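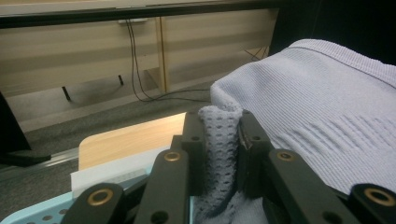
A reader wrote in after my February post to say that laundry will be the last chore automated, well behind dishes and floors, and that I was too generous to the gripper vendors. I half agree.

Picking up cloth is mostly solved. Two parallel jaws will pinch a fold of open mesh, and the weave gives them plenty to bite. Separation is the trouble. When a ribbed knit lies against the mesh, the jaws have to close on one layer and leave the other alone, and a colour camera is poor at telling where one textile ends.

Udus published 3058 attempts at single-item picks from a mixed pile, of which 2473 came up with one garment. That is a decent rate for a shop floor with a person at the end of the line. At home it means a sock in with the towels most weeks.

Folding is worse. The Dokex controller I tried needed 51 seconds for a T-shirt laid flat — I take under 10, badly. Ovar quotes better times but starts from a pressed shirt.

My guess is that commercial laundries get useful machines first. I'll redo the timings once the Liyanage firmware is out.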